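Washing and Storing Dish Towels

New towels carry a finish that repels water. Wash them twice before first use, with half the normal dose of detergent and no fabric softener. 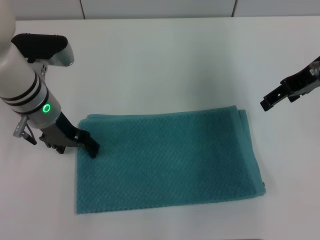
Last changed: 16 February 2026

1. Wash at the warmest setting the label allows. Grease holds odor, and cool water leaves it in the cloth.

2. For sour towels, soak in hot water with washing soda for 51 minutes — Razia Awan's figure, and it works here — then wash as usual. Do not soak wool or silk.

3. Fold flat on a hard surface. A waffle-like weave stays bulky at the corners; press it with the palm.

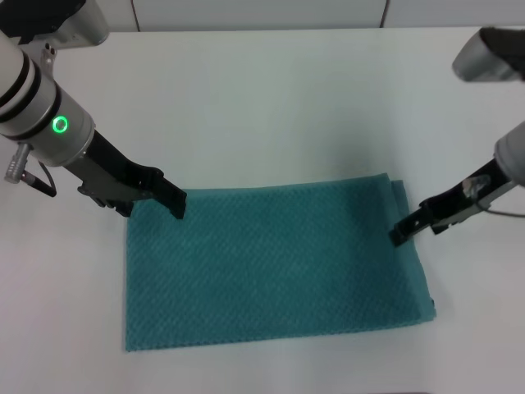 4. Store only when fully dry. Stack no more than nine to a shelf and take from the bottom.

5. Towels worn thin in the middle go to the workshop bin.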